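25th March

Brosia's third bakery opens its doors in July

Hi, I'm Hortensia Ríos, and I'm thrilled to tell you we've finally got the keys to our new shop on Skerura Street! It's our biggest yet, with 20 seats inside and a proper counter for coffee (my neighbours have been asking for years).

Ľubica Krajčí is coming across from our Baltik store to run the early bake, and she's already fussing over the flour order.

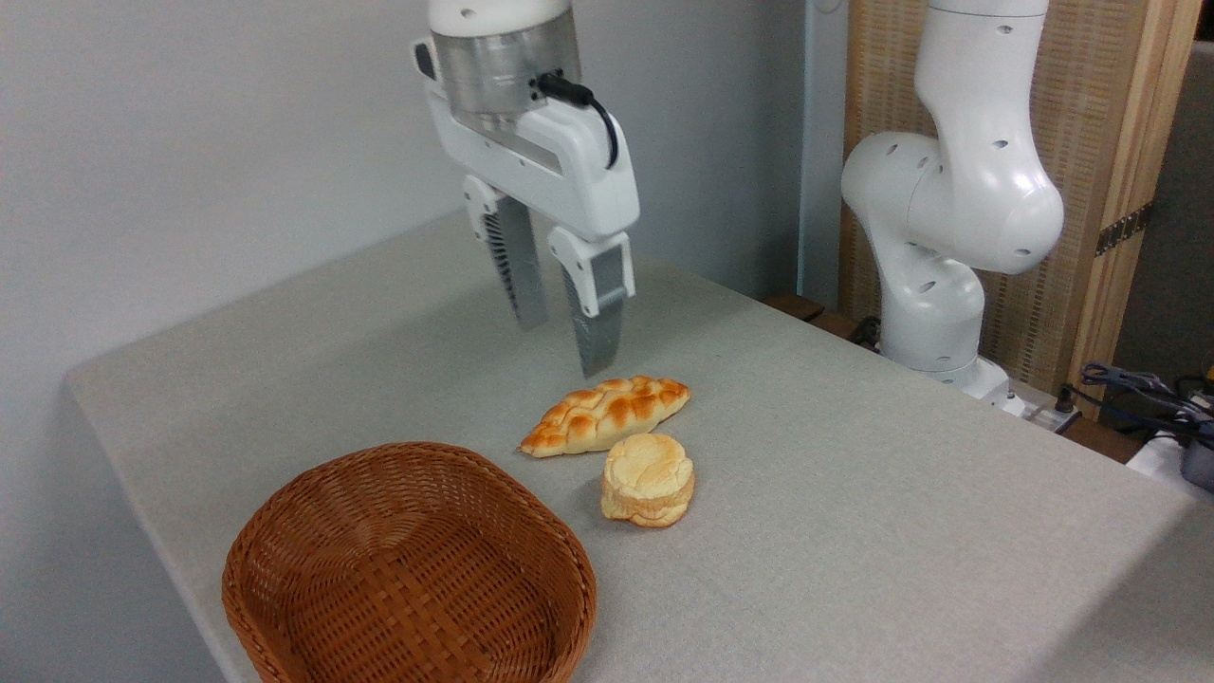
We'll be open from 6 am, and the first 80 customers through the door get a free coffee in whatever flavour of milk they fancy. Want to organise a visit or a chat before then? Ring the Baltik store and ask for me.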